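Atelier Stetness, cours du soir « Connaître le bois »
Séance 4 : pourquoi le bois bouge
Notes de Radka Grgić, version du 6/12/23

Bonsoir à toutes et à tous ! Je vous mets au propre ce que j'ai raconté à l'oral, avec en plus les deux ou trois choses que j'ai oubliées parce qu'on a débordé sur la question des colles. Ceux qui étaient absents, récupérez les échantillons numérotés auprès de Boris Delić avant la prochaine séance, il y en a un jeu par personne.

1. L'eau dans le bois

On repart de l'arbre. Dans un arbre debout, il y a de l'eau partout : dans le creux des cellules (l'eau libre) et dans l'épaisseur de leurs parois (l'eau liée, ou eau d'imprégnation). Quand on abat et qu'on débite, l'eau libre s'en va la première. Le bois s'allège, parfois énormément, mais il ne change pratiquement pas de dimensions. J'insiste, parce que tout le monde se trompe là-dessus à l'examen.

Vient ensuite le moment où les cavités sont vides et où les parois sont encore pleines : c'est le point de saturation des fibres. À partir de là, chaque gramme qui part fait maigrir les parois, et la planche se rétracte. Si elle reprend de l'humidité, elle regonfle. Et elle fera ça toute sa vie, même dans une commode de deux siècles, même sous trois couches de vernis (le vernis ralentit les échanges, il ne les arrête pas).

Le calcul de l'humidité, je le redonne parce que la formule est bizarre la première fois : on divise la masse d'eau par la masse du bois SEC, et pas par la masse totale. Notre échantillon de chêne pesait 300 g après passage à l'étuve. Il avait perdu 48 g d'eau. 48 divisé par 300, ça donne 16 %. C'est trop humide pour un meuble qui va vivre dans un salon chauffé, et très bien pour un banc sous un auvent. Avec cette façon de compter, un bois vert peut dépasser 100 %, ne vous affolez pas, votre calculatrice va bien.

2. Trois directions, trois comportements

Prenez votre échantillon et retrouvez les trois directions : axiale (dans la longueur du tronc), radiale (du cœur vers l'écorce), tangentielle (le long des cernes). Dans l'axe, le retrait est si faible qu'on le néglige presque toujours. Dans le sens radial il devient sérieux, et dans le sens tangentiel il est souvent le double du radial. Toute la menuiserie traditionnelle découle de cet écart, et je ne crois pas exagérer.

Conséquence directe sur le débit. Une planche sur dosse, coupée à peu près tangente aux cernes, montre de belles flammes mais elle tuile : la face côté écorce se creuse au séchage. Une planche sur quartier reste bien plus sage, avec un dessin plus rayé, et elle coûte plus cher parce que la découpe perd du bois. Éabha Dunne m'a demandé si on pouvait mélanger les deux dans un même panneau. On peut, mais regardez bien les bouts avant de coller, et évitez de marier une lame très dosse avec une lame franchement quartier : le joint finit par se sentir sous le doigt.

Les nœuds, maintenant. Un nœud, c'est la base d'une branche prise dans le tronc. Le fil s'écarte pour en faire le tour, donc autour du nœud la direction change à chaque centimètre, et le retrait aussi. D'où les petites fentes, et d'où le rabot qui arrache d'un côté et glisse de l'autre. Attaquez en biais, fer bien affûté, passe très fine.
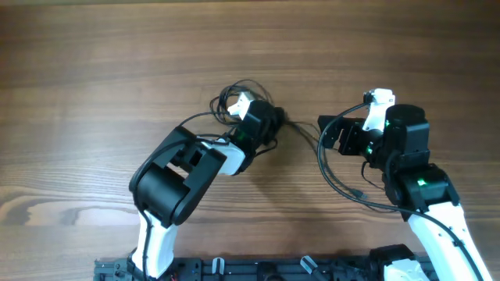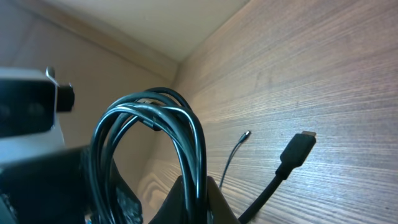 Le bois au quotidien. Première vue : fil dans le sens gauche-droite, avec un dessin plus sombre et tourbillonnant autour d'un nœud, à gauche.

3. Laisser bouger

Règle de base, à écrire en gros dans votre cahier : on ne bloque jamais un panneau massif en travers du fil. Un plateau vissé à fond sur sa ceinture, l'hiver arrive, le chauffage tourne, le plateau veut rétrécir, il ne peut pas, il fend. J'en ai fendu un comme ça quand j'étais apprentie, un merisier superbe, et j'y pense encore.

Les solutions, vous les connaissez déjà pour la plupart. Les taquets glissants dans une rainure, les trous oblongs avec une rondelle, les emboîtures en bout de plateau (collées au centre uniquement, chevillées avec du jeu sur les côtés). Pour les portes, le panneau flotte dans le bâti et on ne met pas une goutte de colle dans la rainure. Pensez à teinter le panneau AVANT de monter, sinon une bande claire apparaît en bordure dès qu'il se rétracte.

Pour les fonds de tiroir en massif, on oriente le fil dans la largeur du tiroir et on laisse le jeu à l'arrière. Sur un tiroir profond de 45 cm, ça se joue à quelques millimètres, et c'est largement assez pour coincer si vous l'avez oublié.

Et les panneaux dérivés ? Le contreplaqué croise ses plis, chaque couche retient sa voisine, il bouge très peu. Idem pour la fibre, qui n'a plus vraiment de sens. Par contre, attention aux chants massifs collés autour : c'est à nouveau du bois qui travaille, et il travaille seul.

4. Stockage

On empile à plat, sur des tasseaux tous de même épaisseur et bien alignés à la verticale, sinon la pile prend la forme de vos erreurs. Les bouts se protègent à la paraffine ou à la peinture, car l'eau sort beaucoup plus vite par là et ça fend. Avant de travailler, laissez les planches se mettre à l'équilibre dans la pièce où vivra le meuble, ou dans un endroit qui y ressemble.

Pour la prochaine fois

Pesez votre échantillon tous les jours à la même heure et notez la masse dans le tableau. Mesurez aussi la largeur au pied à coulisse, toujours au trait de crayon. Mwangi Mfaume a proposé de mettre les relevés en commun pour tracer une seule courbe, je trouve ça très bien, envoyez-lui vos chiffres.

Exercice : dessinez en coupe un plateau de 6 lames, cernes visibles, en alternant cœur et écorce, puis le même sans alterner. Tracez à côté la forme après séchage dans les deux cas. À la main, au crayon, pas besoin que ce soit joli !

Séance 5 : les assemblages à tenon. Apportez vos ciseaux, affûtés cette fois.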